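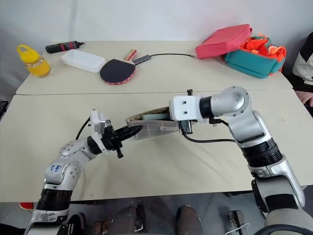
Unit 6: Settlement Finality and Custody on Permissioned Ledgers
January. Posted by the course staff, Payments and Market Infrastructure

6.1 Scope

These notes cover how a transfer of a tokenized claim becomes final, who holds the keys while it is pending, and what the ledger operator must be able to prove afterward. Issuance was covered in Unit 5 and is not repeated. Read section 6.4 before attempting the problem set.

6.2 Terms

Trade: the agreement between two parties to exchange an asset for payment.
Settlement: the transfer of the asset and the payment.
Finality: the point after which a transfer cannot be reversed by the operator, a participant, or a receiver in bankruptcy.
Technical finality: the point after which the protocol will not reorder or drop the entry.

Technical finality and legal finality are set by different documents. The first comes from the consensus protocol, the second from the rulebook and the governing law. A system may reach the first in seconds and the second only at the end of the business day.

6.3 Delivery versus payment

Let A sell a tokenized note to B. If A delivers first, A bears principal risk until B pays. If B pays first, the risk runs the other way. Delivery versus payment links the two legs so that each is conditional on the other.

On a single ledger holding both the note and a cash token, the two legs can be written as one transaction. It either commits or fails. On two ledgers, a lock is needed. The usual form is a hash lock with a timeout:

1. B picks a secret s and publishes h = H(s).
2. B locks the cash under h, with timeout T1.
3. A locks the note under h, with timeout T2, where T2 < T1.
4. B claims the note by revealing s.
5. A uses s to claim the cash before T1.

The gap between T2 and T1 must cover the time A needs to see s and submit a claim. If the gap is too short, B can end up with both assets. If it is long, B's cash is idle when the trade fails.

6.4 Worked case: Vekari and Fondley

Vekari runs a note ledger. Fondley runs a cash ledger. A batch of 1131 linked trades is submitted. All locks are placed, and 132 trades reach T2 with no secret revealed. The remaining 999 settle.

For the failed trades, the notes return to the sellers at T2. The cash returns to the buyers at T1, which is 30 minutes later. No principal is lost. The cost is liquidity: each buyer in a failed trade has cash locked for those extra 30 minutes and cannot use it to fund another purchase. Whether the buyer may be charged for the failure depends on the rulebook, and the protocol is silent on it.

6.5 Custody during the lock

A locked asset is controlled by the script, but it must still be recorded as belonging to someone. Two models are in use in the cases for this unit.

Masri model: the seller stays owner of record until the claim is made. Interest paid during the lock goes to the seller.

Kanberg model: the asset moves to an omnibus account in the operator's name, and the operator keeps a sub-ledger. Interest goes to the account and is passed on. If the sub-ledger is wrong, the main ledger will not show it, so the two must be reconciled daily.

6.6 Problems

(a) In 6.4, suppose T1 = T2. Describe the position of a seller whose buyer reveals s at the last moment before T2.
(b) Under the Kanberg model, the operator fails while locks are open. List the records a receiver would need to return each asset.
(c) A rulebook states that a transfer is final "upon entry." Rewrite the clause so that it names the event, the ledger, and the clock used.

Show the timeline for (a). Answers to (c) should not exceed one paragraph.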